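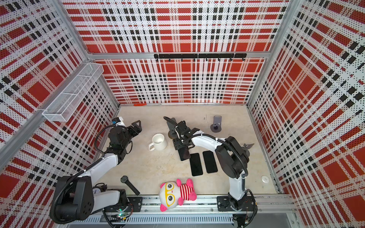 Wall storage: hook rack and white wire-mesh basket.

Kemeys Hall Shared Workshop, Etavville
Frequently Asked Questions
Updated July 26, 2023

Who may rent a bench?
Any resident of Etavville aged 18 or over may apply. Residents of Emard may apply once the Etavville waiting list has been cleared. Proof of address is required.

What does a bench cost?
The monthly fee is $70, payable in advance. A deposit of $22 is charged for the door card and returned when the card is handed back.

How long is the waiting list?
Waiting times vary by season. Applicants are contacted by mail and have 15 days to accept a place.

May I attach my own storage to the walls?
Hooks, racks and baskets may be hung on perforated panels. Drilling into panels or metal framing is not permitted. Items left after a rental ends are held until the end of the following month.

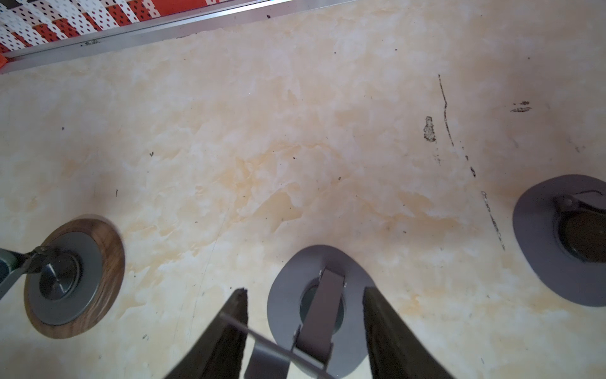 Marbled work surface with metal edging.

How should work surfaces be cleaned?
Use a damp cloth and mild soap. Scouring powder and solvents must not be used. Stains should be reported to the office before the bench is vacated.

Are my belongings insured?
The hall's policy covers the building only. Renters storing goods worth more than $2000 must show proof of their own coverage.

Can I book through Utotik?
Yes. Day bookings may be made through the Utotik calendar. Monthly rentals require a signed form, available at the front office.

How do I end my rental?
Written notice must reach the office by the first day of the final month. Fees already paid are not refunded.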